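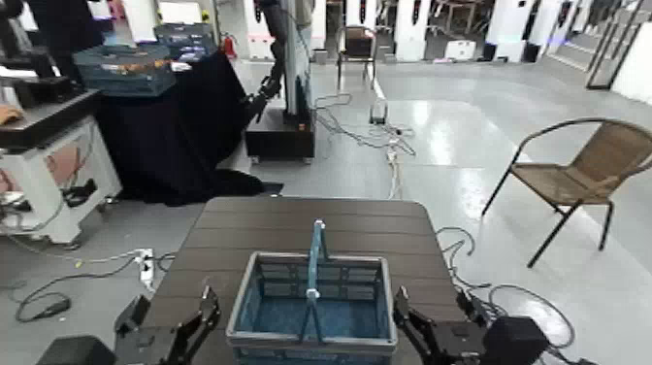 The stretcher nobody wanted to push

I drove a patient transport crew for 39 months, and I have opinions about wheels. Most people who buy stretchers have opinions about brochures. Our service in Novinby bought its last batch on the strength of a very handsome one, and the wheels arrived as a sort of afterthought.

The new model had a powered lift, rated for 882 pounds. It had a mattress with a name. Loaded with oxygen and monitor, it also steered like a grocery cart with a grudge, and every threshold at Domuritz General was a small negotiation.

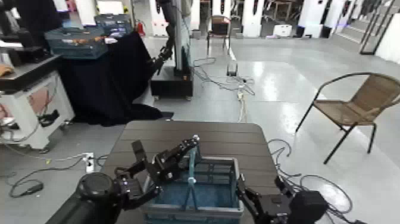 Ask the people with the sore backs

Yasaman Ansari, my partner on nights, offered to test the thing before we signed. She wanted one hour, a ramp and a wet parking lot. She was told the evaluation had been completed. It had been completed at a table, over coffee, by 2 managers who had last lifted a patient when pagers were exciting. 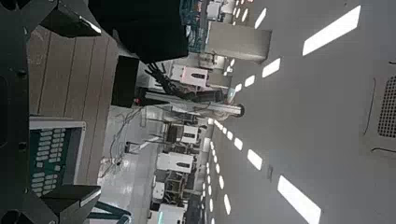
A modest proposal, with gravel

Before any service spends another dollar, put the stretcher in the back of a rig in November at four in the morning. Drive it to the Vevudside apartments, the ones with the narrow landing. Let the crew swear at it. Write down the swearing, which is the most useful data you'll get.

The salesman will say it was tested for 1,000 load cycles. Fine. I'd like to know how many of those cycles had a dog in the hallway.

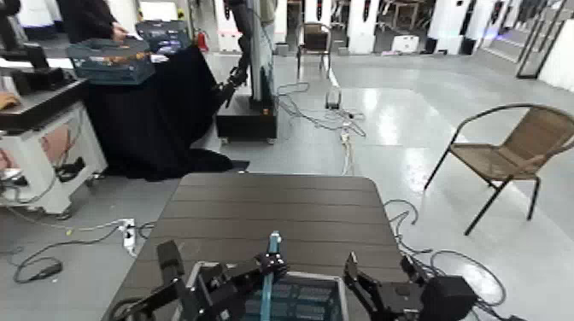
I'll admit the powered lift has saved my spine more than once, and I wouldn't give it back. I'd just like casters to match. Our old Milošević had a cracked side rail and a strap held on with tape, and crews still raced to the garage to get it.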